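Coordinating Two Arms for Clearing a Bottle Pile into a Bin

Project report, robotics software track
Ona Kuusk and Olesia Ostapchuk

Summary

We wrote a control stack that lets two fixed arms move plastic bottles from a tabletop pile into a lined bin. The work covers task allocation between the arms, collision avoidance in the shared volume, and a handover from the overhead view to the wrist view for the last part of each approach. Gripper hardware and camera mounting were given and are not discussed.

1. Problem

The bin stands on the right side of the table and the bottles lie in the middle. The right arm can reach both. The left arm can reach most of the pile but has to cross the right arm's space to drop anything. The simplest solution is to let the right arm do everything. Our first version did this, and the left arm only pushed items toward the center. It worked, but the left arm was idle for most of the run, and bottles at the far left were often pushed against each other and became harder to grasp.

The second version gives both arms pick tasks and treats the space over the bin as a resource that one arm can hold at a time.

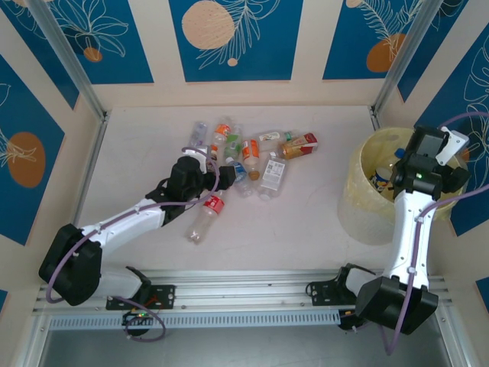

Each arm runs the same state machine with 6 states: idle, select, approach, grasp, transfer, release. The select state asks a shared allocator for a target. The allocator scores every detected bottle for each arm using distance to the gripper, clearance from neighboring items, and the angle between the bottle axis and the preferred wrist angle. A target that has been given to one arm is locked until that arm reports release or failure.

2. Software structure

The stack has three processes. Kavola runs perception and publishes a list of items with position, axis and a confidence value. Godoy is the planner and holds the allocator. Sarkitz sends joint targets to the arms and reads back position and motor current. They communicate over a local message bus, and every message carries a time stamp from the same clock. Kundovex, a small logging tool left over from an earlier course, records all topics and can replay them without the arms attached. Most of the allocator was debugged in replay.

Sarkitz runs its loop at 200 Hz. Godoy replans only when the item list changes or when an arm changes state.

3. Collision avoidance

Both arms work over the same pile, so a full separation of the workspace is not possible. We model each forearm and each wrist as a capsule and check the minimum distance between the two sets along the planned path. If the distance falls below the margin, the arm with the lower priority waits at its last safe point. Priority goes to the arm that is holding an item.

The capsules do not include the cables. A cable loop can stand well clear of the wrist, and its shape changes with the pose. We added a fixed padding to the wrist capsule to cover this, at the cost of some grasps near the other gripper being rejected even though they were reachable.

A deadlock was possible when both arms held an item and both wanted the bin. The fix was to assign the bin lock in order of request and to have the second arm retreat toward its own side before waiting.
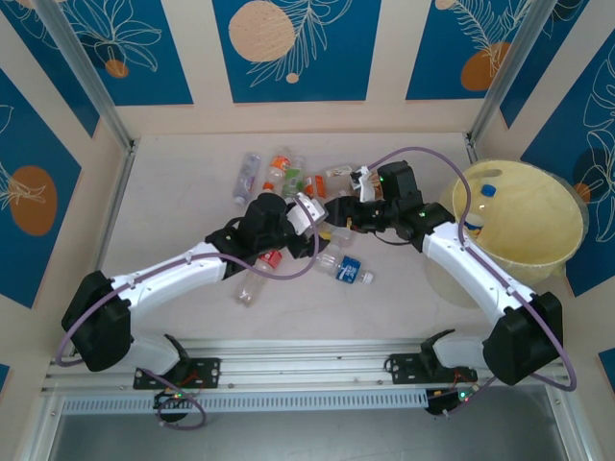
4. Perception

Detection from the fixed view is sufficient for choosing a target. It is less reliable for the grasp itself. Clear plastic gives weak edges against a pale table, and the detector depends heavily on the label. When a label is covered by a gripper, the item can drop out of the list for several frames. Godoy therefore keeps a missing item for 2 seconds before deleting it, unless an arm has reported grasping it.

For the final approach the planner switches to the wrist camera. The wrist model estimates the bottle axis and the position of the neck relative to the two fingers. The fingers are always in view at the bottom corners, so they are masked out before inference. Without the mask, the model sometimes returned a finger as a bottle, with high confidence.

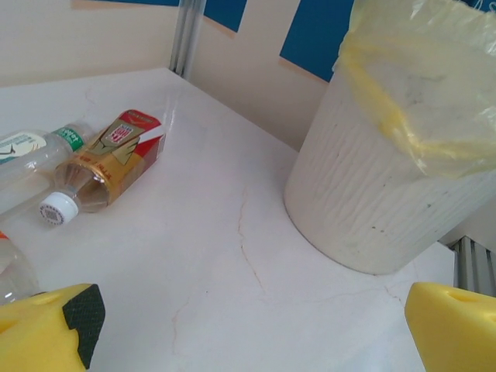

Veins in the tabletop caused a smaller number of false detections. They are long, thin and slightly darker than the surface, and the axis estimator accepted them as label edges. Adding views of the bare surface to the training set removed most of these cases. Items partly outside the wrist view are still a problem. The estimator places the center of the visible part too far inward, and the gripper closes near one end of the bottle. The current workaround is to reject any item touching the image border and move the wrist until the whole bottle is visible.

5. Remaining work

The allocator is greedy and does not consider that removing one bottle may free another. Ostapchuk has a branch of Godoy with a two-step lookahead, which runs in replay but has not been tried on the arms. Grasp failure is detected from motor current alone, and a light bottle that slips late in the transfer is not always noticed. Kuusk is adding a wrist view check before the release state. The cable padding should be replaced by a measured envelope for each arm.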